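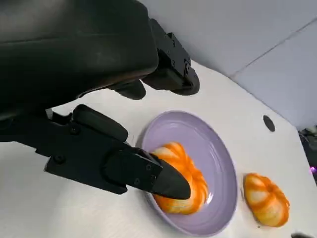 Will my local news bulletin still arrive if there is fighting near the border? Yes, it will, and we do understand why so many of you have written in to ask. Our overnight desk at Nasberg stays open whatever happens, and the bulletin goes out twice a day as it always has. If you like to read it over breakfast, with a shallow lavender bowl on a white tabletop in front of you, the morning edition is the one to choose.

How do you decide which casualty figures to print?
Slowly, I'm afraid! Early numbers from a shelling or an air raid nearly always change, so Glenys Whitelaw and her team wait for two separate sources before we give one. If the two sides disagree, we print both figures and say whose they are.

Why do you sometimes leave out the name of a village?
Usually a family there has asked us to, or Elie Rawashdeh, our regional editor, feels that naming it could put people at risk. We put it back in as soon as we can.

I spotted a mistake. Who do I tell?
Please do write to Digby Faulkner on the corrections desk - he reads everything, though he may take a day or two. Corrections stay on the page for 60 days.

What does it cost?
The bulletin is free. The weekly printed digest is 20 pounds a year, postage included, and you can stop it whenever you like.

Last updated July 2020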